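Skin barrier

The skin barrier is the outermost part of the skin, formed mainly by the stratum corneum. It limits the loss of water from the body and slows the entry of irritants, allergens and microbes. The term is also used more loosely for the oils, acids and microorganisms found on the skin surface.

Structure

The stratum corneum is made of flattened dead cells called corneocytes, held in a mixture of lipids. The lipids are ceramides, cholesterol and free fatty acids. The arrangement is often compared to a brick wall, with the cells as bricks and the lipids as mortar. Corneocytes contain natural moisturizing factor, a group of small water-binding substances that includes amino acids, lactate and urea.

New cells form in the lowest layer of the epidermis and move upward over several weeks. They lose their nuclei, fill with keratin and are finally shed. The thickness of the layer varies with body site. It is thin on the eyelids and thick on the palms and soles.

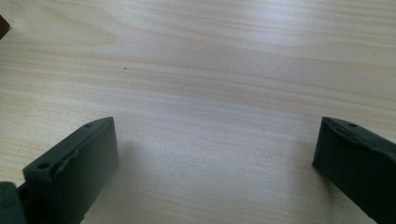

Water loss

Water passes slowly through intact skin and evaporates, even when a person is not sweating. This is called transepidermal water loss. It is measured with a probe held against the skin and is given in grams per square meter per hour. A rise in the reading usually means that the barrier has been weakened. Room temperature, humidity and recent washing all affect the result, so subjects normally rest indoors before a reading is taken.

Surface acidity

Healthy adult skin is slightly acidic. The acidity supports the enzymes that process barrier lipids and holds back the growth of some bacteria. Traditional bar soaps are alkaline and raise the pH for a time after washing. Newborn skin is closer to neutral and becomes more acidic during the first weeks of life.

Causes of damage

Frequent hand washing, strong detergents, solvents, cold dry air and repeated friction can all weaken the barrier. Adhesive tape removes a little of the stratum corneum each time it is pulled away. Some people carry variants of the gene for filaggrin, a protein that breaks down into part of the natural moisturizing factor. These variants are linked to dry skin and a higher risk of atopic dermatitis. Barrier function also tends to recover more slowly in older adults.
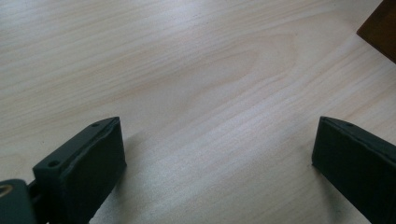
Arai

Signs and care

A weakened barrier may cause tightness, scaling, stinging or redness. Cracks may form over the knuckles and heels. Mild cases are managed with lukewarm water, a soap-free cleanser and a plain moisturizer applied after washing. Petrolatum reduces evaporation by covering the surface, while glycerin draws water into the outer layer. Many creams combine the two. Skin that weeps, becomes increasingly painful or does not improve should be examined by a health professional.

See also: Atopic dermatitis; Ceramide; Contact dermatitis; Filaggrin

Contact | © Savent | Back to top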